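Laundry Care » Washers » Marks and residue
Search the help center... Go
Ticket status: waiting on customer

Subject: Faint brown marks, whites only, apparently out of spite
Opened by: Neusa Bittencourt
Appliance: Mitska front loader, bought in June

Attachments (4)

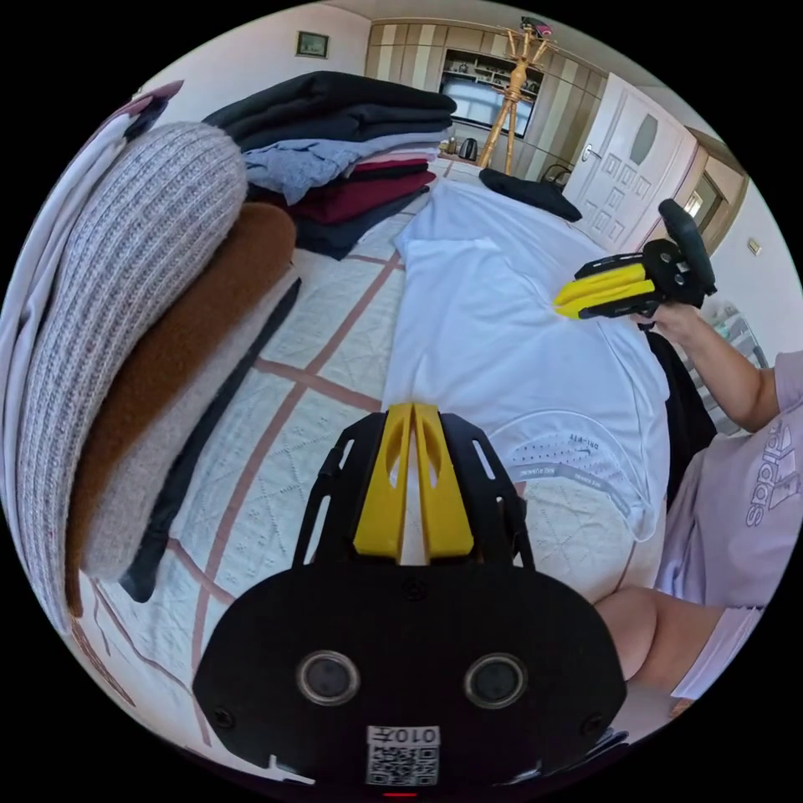
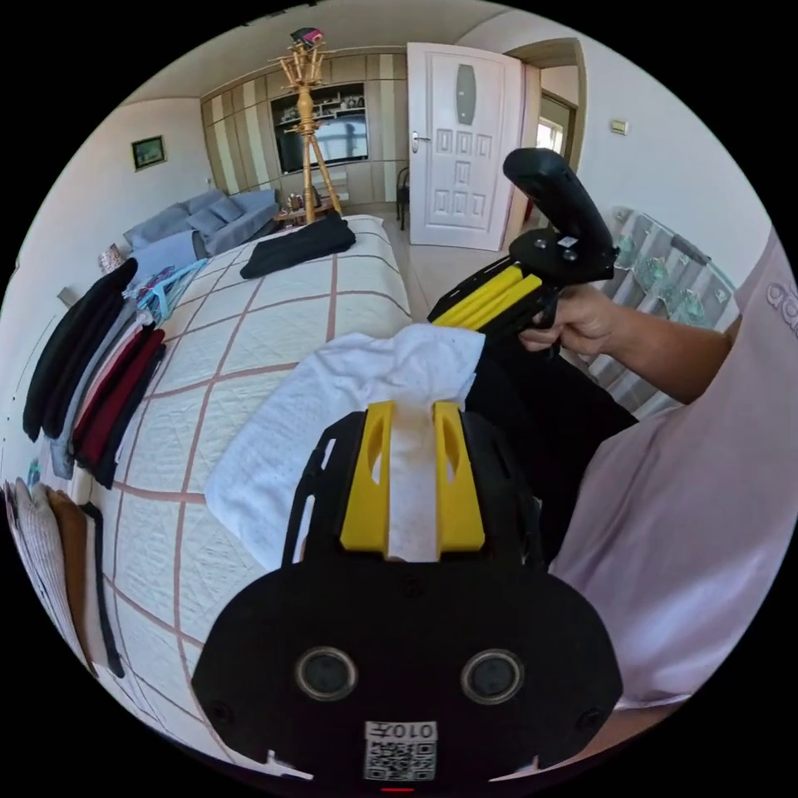
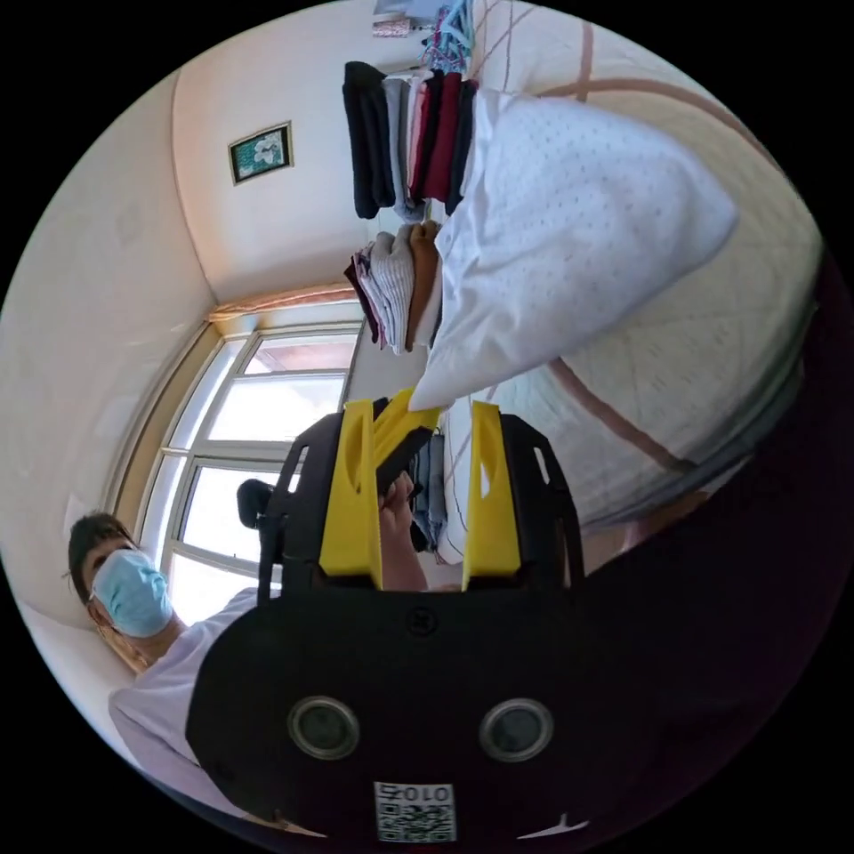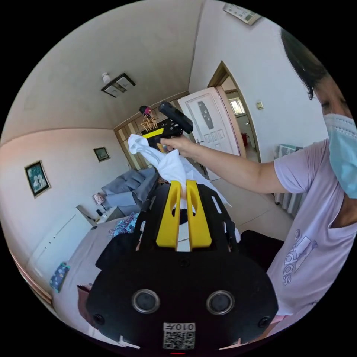

I have a brown mark problem that seems to have opinions about color. Whites go in, whites come out, and one or two of them have picked up a mark the shade of weak tea. The white towel got it along the middle, faintly, where you'd fold it and hope. The blue and white towel on the radiator came out of the same drum and has no complaints. Neither do the dark things, though I grant you they'd be the last to say so. So far I have changed detergent, wiped the door seal, and rewashed the towel on hot. The mark enjoyed the hot wash very much.

Valdir Mendonça, Mitska support
Thanks for the detail. Which detergent are you using now, how much of it, and do you add fabric softener? Has the drum clean program been run since installation?

Neusa Bittencourt
Rezende powder, a level scoop. Before that Risto liquid, poured by eye. Softener yes, the whole drawer, up to the line and slightly past it. The drum clean program I assumed was decorative.

Valdir Mendonça
The counter on your model shows total cycles. Hold Temp and Spin together for a few seconds and let me know the number. Please also pull the drawer all the way out (press the tab at the back) and look at the underside of the softener cap.

Neusa Bittencourt
39 cycles. The drawer came out on the third try and took some of my thumbnail with it. Under the cap there's a brown jelly. I have eaten at restaurants that served something similar. Is that it?

Valdir Mendonça
Very likely. Old softener builds up there and lets go in small amounts during the last rinse. It lands on everything but you'd only notice it on light fabric. Please do the following:

1. Soak the drawer and cap in hot water for 12 minutes, then brush them.
2. Wipe out the drawer housing, including the roof of it.
3. Run drum clean empty, no detergent, no softener.
4. Wash whites twice with no softener and check them flat, in daylight.

Neusa Bittencourt
The roof of the housing was worse than the cap. Steps 1 to 3 done. My brother-in-law Cleiton stopped by during step 2 to say he'd have used vinegar. He was given the brush.

Neusa Bittencourt
First wash back. I laid a white T-shirt out on the quilt, went over it by the window, and found nothing, front or back. The old towel still has its mark, slightly paler. Is there any hope for it, or is it a floor towel now?

Zuleica Fagundes, Mitska support (covering for Valdir)
Hi Neusa, good news on the shirt. For the towel, rub a little dish soap into the mark, leave it overnight and wash warm. Avoid the hot program until the mark is gone as heat can set it.

Neusa Bittencourt
I wish someone had mentioned heat two hot washes ago – although I suppose I hadn't asked. Soap is on. What's the limit on softener, for when I'm trusted with it again?

Zuleica Fagundes
Up to the lower line, thinned with the same amount of water. Drum clean every 24 cycles. I'll leave the ticket open until you've done the second white load.

We use cookies to remember your appliance. Accept / Manage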